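收拾小柜子这件事,我拖了整整一个冬天

图文整理,2020年3月23日,星期一

先交代一下,我不是什么收纳达人,家里乱起来的时候我自己都懒得看。不过我特别喜欢小柜子,尤其是那种带玻璃门、竖条纹、颜色深深的,往墙边一放,里面塞了什么从外面看都朦朦胧胧的,客人来了也不至于太丢脸(哈哈)。所以这一页基本上就是围着这只白色小柜子转,外加一堆布。

柜子是一月份买的,在Plarkis的清仓页面上蹲了好几个晚上才等到降价,最后1315块拿下,运费另外80。当时我还挺心疼的,因为原本给自己定的预算是800,结果看来看去,800以内的要么玻璃是透明的,要么颜色发黄,怎么都不顺眼。买东西就是这样,一旦看上了一个,别的就再也看不进去了!

同城有家叫Galli的二手店,我也去转过两回,那边的柜子结实是真结实,可惜个头都太大,摆进来我就得侧着身子走路了。还有人推荐Maseck的开放式层架,便宜,好搬,但是开放式的东西我是真的不敢要,灰尘一落,我又得天天擦。最后还是回到带门的。带门的好处就是,今天实在不想叠,门一关,明天再说。

到货以后它空了好一阵子。我总觉得要先想清楚里面放什么,想着想着就到了三月。这阵子天天在家,走过来走过去都能看见它,心里越来越别扭,周末干脆一口气把散在各处的布啊、小衣物啊全翻出来,摊在床上,一件一件过。

说到叠,我以前是乱卷派,后来改成平叠,主要是平叠的东西摞起来边是齐的,抽一件出来的时候上面那几件不太会跟着塌。卷的当然省地方,行李箱里我还是卷。白色的布我尽量放一摞,有颜色的夹在旁边或者中间,找的时候一眼就能认出来。有些人讲究按彩虹色排,我试过,排完当天特别得意,三天以后就全乱了,所以算了。

深色玻璃还有一个我事先没想到的麻烦:手印。浅色的门摸一下根本看不出来,深色条纹的就不行,斜着光一照全是印子。我现在用一块半干的细绒布顺着条纹擦,横着擦会越擦越花。把手那一圈要单独对付一下,布包着指头慢慢蹭过去就好,急不得。

好啦,上图。
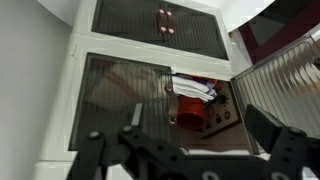 下面这格的门开了一边,白布的紫色和橙色包边露了出来,橙红色杯子样的小容器就躺在布下面。我特别喜欢这个棕色的小把手,配深色玻璃刚刚好。 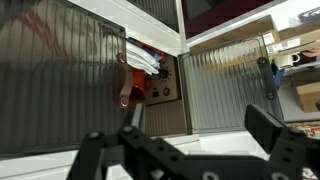
两扇门都敞开的样子。白布叠着,中间夹了一点蓝的和紫的,旁边那个米色面板上有个黑色圆旋钮,一圈细细的刻度。

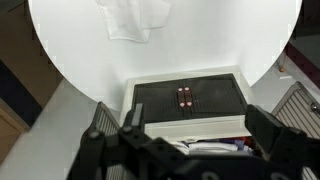

柜顶是黑色的细条格栅,上面并排两块深红棕色的长方块,带着粉色的小圆盖。下面露出来的有白的、淡紫的,最右边还有一点点红。

再说说我给自己定的几条规矩,都很松,写下来免得下个月忘了。

第一,布类总数不超过16件。这个数字没什么道理,就是我那天叠到16件的时候觉得手酸了,剩下的全部装袋,等Zulbridge那边的旧衣回收点重新开门再送过去。袋子现在还靠在门口,每天出去拿快递都要绕一下。

第二,柜顶不堆纸。我有个坏毛病,收据、说明书、写了一半的购物清单,看见平的地方就往上放,放着放着就成了一座小山。纸全部进抽屉,抽屉满了就清一次,清的时候听听广播,也不算太难熬。

第三,换季的时候整个拿空,里面擦一遍再放回去。角落里最容易藏线头和碎毛,吸尘器的扁嘴伸不太进去,我用的是旧牙刷,慢是慢一点,刷得挺干净。

之前有朋友在留言里问要不要垫防潮纸。我家这边春天不算潮,就没垫,倒是放过一阵子樟木条,味道太冲,布拿出来一股子老箱子味儿,后来换成了一小包晒干的橘子皮。橘子皮得晒透,没晒透的千万别放!我第一次性子急,晒了两天就往里塞,结果你们懂的,洗了一下午。

还有人问玻璃门关起来响不响。响的,刚装好的时候每次都“啪”一声,夜里特别吓人。我在门框里侧贴了两小片毛毡,就是垫椅子脚的那种,剪小了贴上去,现在声音闷闷的,舒服多了。毛毡背胶不太牢,隔段时间得按一按。

另外提一句搬运。这种带玻璃的小柜子,如果你也打算网购,收货的时候一定先拆开看四个角,再看门能不能关平。我这只刚到的时候门有点歪,自己拧了半天,才发现是地面不平,在一只脚下面塞了折成四层的硬纸片,立马就正了。白白跟客服吵了半个小时,现在想想挺不好意思的。

接下来想收拾的是窗台底下那两个纸箱,里面全是线、插头和不知道配什么机器的充电器。那个我真的有点怕,先去泡杯茶,等喝完再看看有没有勇气打开吧。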